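Project report, group 4
Equipment plan and budget for the hand-held gripper station
Course: Planning of Technical Projects, spring term

1. Task

Our task was to plan the purchase of equipment for one station where students record movements with a hand-held gripper. The recordings are later used for teaching a robot arm, but the arm was not part of our task. We had to write a list of needs, ask for offers, compare them, and propose an order before the end of May. The building of the station belongs to the next group.

At the start we thought the gripper would be the difficult decision and all other things would be small. After the second week we changed our mind. The small things took most of our time, and the first version of our list did not contain them at all.

2. List of needs

We divided the needs into what must be there on the first day and what can wait.

First day:
Hand-held gripper with camera mount, 2 pieces
Fisheye camera, one for each gripper
Spare finger set
Cables and power strips
Shelf for storage and charging
Memory cards and a reader

Can wait:
Second set of fingers in a softer material
Transport case
Larger work table

The second gripper was discussed for a long time. One part of the group wanted to buy only one and keep the rest of the money. We decided for two, for the reason that a broken finger would stop all recording until the spare part is delivered, and Endden gives a delivery time of up to 30 days for fingers. With two grippers the work can go on, even if slower.

3. Offers

We asked three firms. Endden and Pavar both sell a complete gripper with mount. Lombardi sells only shelves, tables and other workshop furniture.

The Endden gripper is the more expensive one, but the fingers can be changed with one screw and the firm sells every part separately. The Pavar gripper costs less, but the finger and the housing are sold together as one part. If the finger breaks, the housing must be bought again. We calculated this for one year of use with two broken fingers, and then the price advantage of Pavar was gone.

For the shelf we took the offer from Lombardi. A metal shelf of the same size with perforated uprights costs 384 euros including delivery. The holes are useful for us, as clamps and cable holders can be fixed without drilling. A cheaper shelf without holes was also in the offer, but then we would have to buy separate brackets.

For the recording software we plan to use Gimia, for which our department already has a license. This line in the budget is therefore zero, but we left it in the table so that the next group does not forget it.

4. What we forgot in the first version

Power strips and long cables. We had counted the devices but not the places to plug them in. A cable across the floor is also a question of safety, so we added floor covers.

Consumables. Tape, cable ties, cleaning cloths for the lens. We put 50 euros for this, and we think it is rather low.

Light. We did not plan any extra lamps - the ceiling lights should be enough for the first recordings. If the next group sees flicker in the videos, they must take the money from the reserve.

5. Proposal

We propose to order the grippers from Endden in one order, together with the spare fingers, so that shipping is paid only once. The shelf should be ordered one week earlier, because the grippers need a safe place when they arrive. The transport case and the second finger set can be decided after the first month of recording.

The open point is the reserve. Our supervisor asked for a reserve in the budget but did not fix the amount, and we could not agree in the group. The draft was sent to the other groups on Friday for comments.

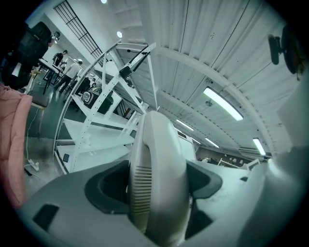

Comment from group 2: we would move the softer fingers to the first order too, as Endden will charge shipping again for them and you already have this argument in section 5. For the reserve we took the price of one complete gripper, and our supervisor accepted it without questions.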